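News > Technology > Homes and Work

Household machines still slow at tidying, Stidton trial finds

Machines can now carry out a number of simple household chores, but they are not yet ready to be left alone with an untidy bedroom, according to the first results of a trial run by the Rukonau Institute in Stidton.

The trial, which began in the spring and will continue until August, is intended to establish which everyday tasks can be given to a machine in an ordinary home, and which still need a person. It covers 33 homes in and near Stidton. A second part of the work looks at shop-floor duties and is being carried out with Clolska, a regional chain of hardware shops.

In its first report, published this week, the institute states that 3,676 separate attempts at picking up, moving or putting away an object have been recorded. Hard, regular items such as boxes and tins were handled well. Clothing, bedding and thin plastic packaging gave the poorest results, and the report describes progress on these items as "limited".

Yichen Wei, who leads the trial, said that bedrooms had proved harder than kitchens.

"A kitchen has cupboards and drawers, and most objects have a fixed place," Wei said. "In a bedroom the same jumper may belong in the wash, on a hanger or on the back of a chair. The person who lives there knows which. The machine has to be told, or has to guess."

The report gives particular attention to floors. A bag of snacks, a plastic carrier and a piece of cloth may lie within a short distance of one another, and each must be gripped in a different way. The machine must also decide what is rubbish and what is not, a decision the institute does not consider safe to hand over at present. Under the rules of the trial, nothing is thrown away until a member of the household has agreed to it.

Beds present a further difficulty. Dark clothes heaped together are hard to tell apart, and small belongings such as a phone or a remote control can be left on a patterned surface where they are easily missed. The institute has asked for more work on this point before any machine is allowed to strip or make a bed without supervision.

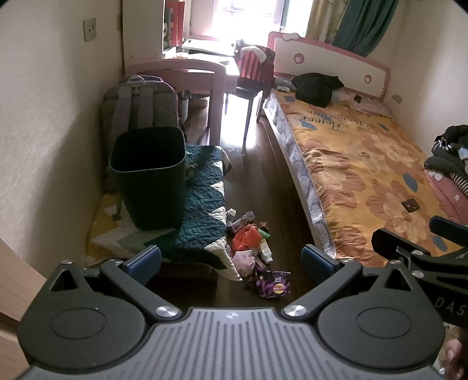 Shop-floor results

Results from the Clolska shops were more encouraging. Machines were asked to return misplaced goods to the correct shelf, to face up stock and to collect empty cartons at closing time. Shelf work was completed to the required standard in most cases, provided that the goods were boxed. Loose items, including rope, gloves and dust sheets, were returned to staff for sorting.

The institute notes that shops have clear advantages over homes. Aisles are wide, lighting is even and every product has a label and a place. Staff were also able to set aside a quiet period after 7 pm in which the work could be done without customers present.

Abubakari, the firm which supplied the software for both parts of the trial, said in a statement that it accepted the findings and would concentrate on soft and folded items during the coming months. It did not give a date by which it expected a product to be on sale to the public.

Cost and next steps

The report makes no estimate of what a household machine might cost to buy. It does observe that time is at present the greater obstacle. In the slowest of the homes visited, clearing a single bedroom floor took longer than an hour, and a member of the research team had to step in 5 times - on each occasion to free a piece of fabric.

Households taking part were asked for their views. Many said that they would welcome help with lifting and carrying, particularly laundry and shopping. Fewer were content for a machine to sort through personal belongings, and several asked that desks and bedside areas be left alone. The institute has said that these wishes will be written into the rules for the next stage.

That stage will add 400 further hours of recorded work, most of it in bedrooms and hallways. Homes with children will be included for the first time in greater numbers. A full report is expected once the trial has closed, and a summary will be sent to all households that have taken part.

Residents of Stidton who wish to be considered may apply in writing to the Rukonau Institute. Applicants must be over 18 and must have the agreement of everyone living at the address.

46 shares | 12 comments

We use cookies to improve your visit. By continuing to use this site you agree to our cookie policy.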